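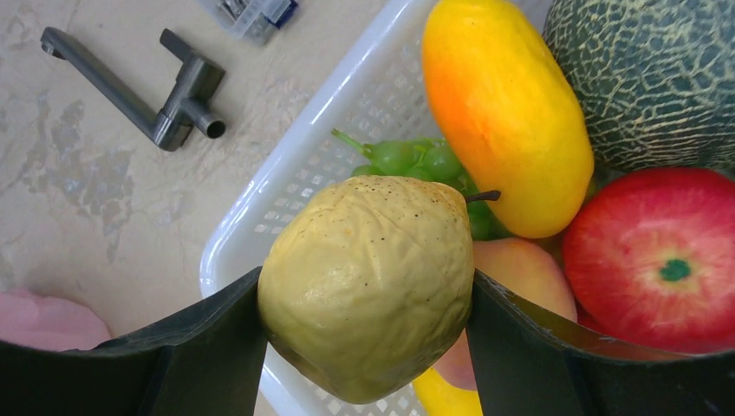
Forum > Manipulation and end effectors > Faults and post-mortems

Thread: Gripper won't let go after a protective stop. Is this a feature?

kettle_black
Posted 9:40 am

Long post, sorry. Tea recommended.

We run a small pick-and-place bench with a wrist camera and two broad black fingers, matte, slightly curved. The job is fake fruit out of a basket and onto the table. Fake because the real stuff gets expensive and then gets fruit flies, and our building manager has opinions about fruit flies. The arm is a Cudholm, the gripper is a Brøndum, and the controller between them is held together by a config file that three people have edited and none will own.

On to the fault. The arm picks up the pear. The pear is our problem child, it's all wrinkles and dents and the grasp planner has never liked it. It lifts clear of the basket, swings towards the drop spot, and somewhere on the way the arm throws a protective stop. Fine. Arms do that. You walk over, clear it, carry on.

Except the fingers don't hold at the force they had. They keep squeezing. Our grip setpoint is 18 newtons and by the time I'd got round the bench the log was showing more than double that and climbing in little steps, like somebody pumping up a bike tire. Clearing the stop did nothing. The open command was accepted, acknowledged, and ignored. I had to pull power to the gripper and back the fingers off by hand.

The pear looks no worse, but then how would you tell.

Happened in April, then went quiet, now twice this week. Anybody seen it?

Firmware is whatever Brøndum shipped the thing with. Yes I know.

---

roxana_b
Posted 9:58 am

What's your watchdog timeout? And is the force loop running on the gripper or on your controller? Those little steps are a clue.

Also please tell me you had the arm locked out before you put your hands near the fingers. You say you pulled gripper power. You don't say what the arm was doing.

---

kettle_black
Posted 10:06 am

Watchdog is 800 ms. Force loop is on our side, gripper just takes a position and does as it's told, mostly.

The arm was in protective stop. So, stopped.

---

roxana_b
Posted 10:11 am

A protective stop is not a lockout. The drives can still be powered and it's one button press from moving again. If someone helpful wanders past and clears the fault on the pendant while your fingers are in there, you'll be typing the next post with your nose.

---

Bjartur V
Posted 10:30 am

Oh come on. It's a tabletop arm holding a plastic pear. I've had worse from a stapler.

---

roxana_b
Posted 10:34 am

It's a tabletop arm with a gripper that by OP's own account was ignoring commands and squeezing harder the longer it was left. Which part of that makes you want to put your hand in?

---

Bjartur V
Posted 10:41 am

The part where I'd like the pear back.

Fine. Point taken. But there's a cost to treating every little bench rig like a car plant. We put a full light curtain round ours and within a month people were defeating it with a bit of cardboard, and now we've got a light curtain AND a false sense of security. Colour me unconvinced.

---

judit.b
Posted 11:15 am

Leaving the safety argument to one side for a sec (Roxana's right though), I think I've had this same fault on a different gripper.

You said the force loop is on your controller and it sends positions. So when force reads low, it asks for a slightly tighter position, reads again, asks again. What does your force reading do during a protective stop? On ours the sensor driver shared a thread with the arm state, so when the arm stopped, the force value froze at whatever it last was. If that last reading was under setpoint, the loop saw "not tight enough" forever and kept closing. Little steps, exactly like your bike pump.

A wrinkly object would make it worse. The fingers settle into the dents on the way across, force dips, and if the stop lands during the dip you're frozen on a low number. A nice smooth apple wouldn't do it nearly as often.

Check whether the value the loop is using has a timestamp, and whether anyone looks at the timestamp.

---

kettle_black
Posted 11:22 am

It has a timestamp.

I'm going to go and find out whether anyone looks at it.

But the log did show the force going up, so something was reading a real number?

---

judit.b
Posted 11:27 am

Which log? Ours had two. The gripper's own motor current, converted to force, which carried on quite happily telling the truth, and the value the loop was using, which was dead. We spent days staring at the honest one.

---

dial_tone
Posted 11:50 am

Have you tried turning the setpoint down

---

kettle_black
Posted 11:53 am

I have tried turning the setpoint down. It starts from lower and squeezes just the same.

---

wiltamberg_refugee
Posted 12:20 pm

Used to work on the Wiltamberg cells over in Cunbridge and we'd have been walked out of the building for reaching into one of those with the drives live. Mind you, we also had a form for requesting more forms.

My two cents on the fault: the ignored open command is the bit I'd worry about. Runaway closing is bad but you can explain it. A gripper that says "yes, opening" and then doesn't is a separate bug. Is your loop still writing positions after you send the open? Because if it's pushing a fresh close command every cycle, your one polite open gets run over a few milliseconds later. It was obeyed. Very briefly.

---

Peadar_NB
Posted 12:44 pm

Disagree with putting any of this on the host side in the first place. Close the force loop on the gripper, set a hard current limit in the gripper, done. If the host dies, stops or goes out for lunch, the fingers hold at the last safe force. A squeeze limit that lives in somebody's Python script is a suggestion.

---

judit.b
Posted 1:02 pm

Lovely if your gripper lets you. Plenty don't expose it, or they do and the built-in loop is so sluggish it drops anything round.

---

Peadar_NB
Posted 1:05 pm

Then drop things. It's fruit. I'd sooner chase a grape across the floor than have a gripper make up its own mind about force.

---

Bjartur V
Posted 1:10 pm

And when it isn't fruit? "Just let go" isn't always the safe state either. We lift glassware. I very much want ours to hang on during a stop, thanks.

---

Peadar_NB
Posted 1:14 pm

Hang on, yes. Tighten, no. I said hold.

---

Bjartur V
Posted 1:16 pm

You said drop things.

---

Peadar_NB
Posted 1:19 pm

I said a number of things.

---

kettle_black
Posted 3:35 pm

Right. Back from the config file, a changed person.

Judit wins. There is a timestamp on the force message and there is a function to check how old it is. The function works beautifully. It is called from exactly one place, which is the unit test for the function.

I added some printing and provoked a stop on purpose (arm at lowest speed, pear in the fingers, everybody well back, Roxana, I promise). The value the loop was using went flat the moment the arm stopped and stayed flat for 1040 ms before I killed it, and the position target ticked down the whole time. So the watchdog should have caught it at 800 and didn't. Reason: the watchdog listens for a heartbeat from the loop, and the loop was in excellent health. It was running perfectly on a number from the past.

And wiltamberg_refugee gets the other half. My open command went out and was overwritten on the very next cycle. If I squint at the motor trace I can see a tiny twitch where it tried.

So the fix as it stands:

Loop now refuses any force reading older than two cycles, and holds position if it gets one.
Any manual open or stop disables the loop until someone re-enables it on purpose.
Current limit set on the gripper itself, which ours does support, on a page of the manual I had not previously troubled.

Ran it with the pear and a stop mid-swing, a good many times over. Fingers hold where they are, and open when asked. I've gone back to the normal setpoint.

Still don't know why the arm was tripping to begin with. Separate thread, probably. My money's on payload settings, because I changed the camera mount in April and can't swear I told the arm.

---

roxana_b
Posted 3:48 pm

Good find. And the procedure for getting something out of the fingers next time?

---

kettle_black
Posted 3:55 pm

Emergency stop in, arm power off at the box, then gripper power off, then hands. It's taped to the bench. I've also hidden the pendant from helpful people.

---

roxana_b
Posted 3:57 pm

Check what your gripper does when it loses power with something heavier in it. Some back-drive and let go. Keep your other hand out from underneath.

---

Kimie H
Posted 4:20 pm

Just came across this from a search and ours has the same thing, force check function and all, only called in the test. Did you get your config from the old Cudholm starter bundle by any chance? We did, and I've just grepped it and gone a bit cold.

---

kettle_black
Posted 4:26 pm

I would love to say no. I've asked the three editors. So far I have two denials and an out-of-office.

---

dial_tone
Posted 4:31 pm

so was it the setpoint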